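Community > Women and family

Free legal clinic for women opens its doors in Ferkside

Women in Ferkside can now sit down with a lawyer at no cost, and the response has been terrific.

The evening clinic started in August at the Tanner Street hall and runs from 6 pm. More than 70 women came through in the first month, some of them travelling in from Andby on the late bus.

Family lawyer Huguette Cordier set it up after years of hearing the same questions at the school gate – who keeps the lease, what happens to the car loan, how do you apply for a protection order.

"Most people have never spoken to a lawyer in their lives," she said. "They come in thinking they'll need a folder full of papers. Bring yourself and we'll start from there."

Six lawyers have signed on so far, and each woman gets a private half-hour. Children are welcome, and there is a play corner next to the kitchen.

Lionel Langlois, who manages the hall, said the building had not been this busy in years. "It's wonderful to see the lights on," he said.
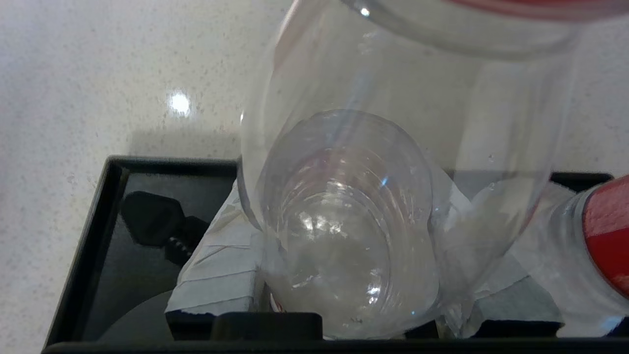 A black tray on the counter.

A plain-language booklet on separation, housing and safety is at the printer now, with 1,000 copies on order. It will be free at the library, the medical centre and the Skondent neighbourhood office.

Bookings are not needed for a first visit.

Contact the newsroom | © Ferkside Community News | Back to top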